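Plorkura cell, key sorting: monthly check
Saturday, January 6, 2024. Checked by me, Aivar Adomaitis

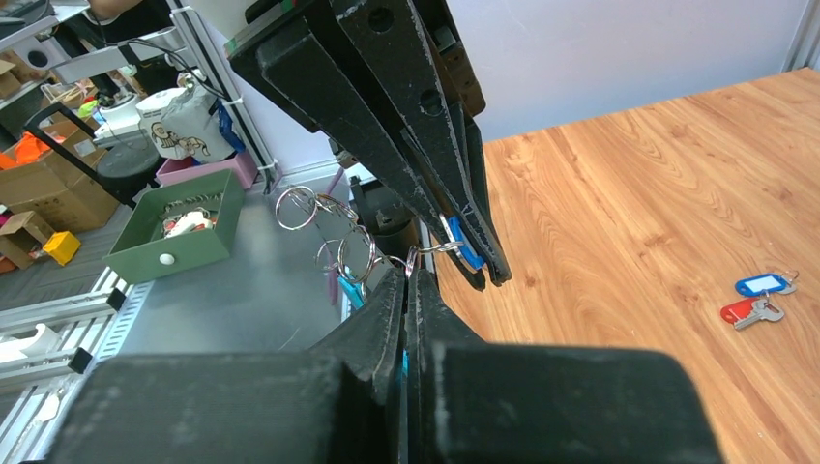

1. Fingers
Scuffed, with pale scratches and worn edges on the long black pair. Still grips a key tag by the tips, so I'm leaving them till the next check. OK, watch.

2. Printed housing
Ran my thumb over the layers, no cracks. OK.

3. Ring post
Gave it a good wiggle, solid! OK.

4. Cables
One tie had snapped, so I fitted 2 new ones (Gronow had spares in his drawer, bless him). Fixed.

5. Frame bolts
3 needed a nip up, same as in December. Threadlock ordered from Drakier.

6. E-stop
Pressed it twice, stopped both times. OK.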